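Duvorberg Media: Verification Editor, Entertainment Desk (fixed term)

Posted April 28, 2025

Duvorberg Media is hiring a verification editor for its entertainment desk in Flarkbridge. The post runs through December and may be extended. It reports to Leonor Bastos, desk editor.

Duties
Check viral clips, stills and quotes involving film and music personalities before publication. Trace each item to its earliest available upload. Record the source, date and edit history in Narker, our in-house claim log. Write verdict notes of up to 400 words. Last year the desk closed 242 claims, most of them concerning cropped or recaptioned video.

Requirements
At least three years in fact-checking, copy editing or news research. Working knowledge of reverse image search, frame comparison and web archives. Fluent written English. Hindi, Urdu or Persian is an advantage. Applicants must be available for evening shifts during award shows and film releases.

Terms
Full time, on site, four days a week. Equipment is supplied. Pay follows the desk's published scale, grade 4.

How to apply
Send a resume, two published checks and a one-page account of a claim you could not settle to Sepehr Ghasemi, Recruitment, Duvorberg Media, Heydari Building, Flarkbridge. Shortlisted applicants will take a timed written test. Incomplete applications will not be reviewed. 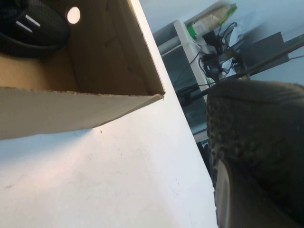 Open cardboard box with a black item inside.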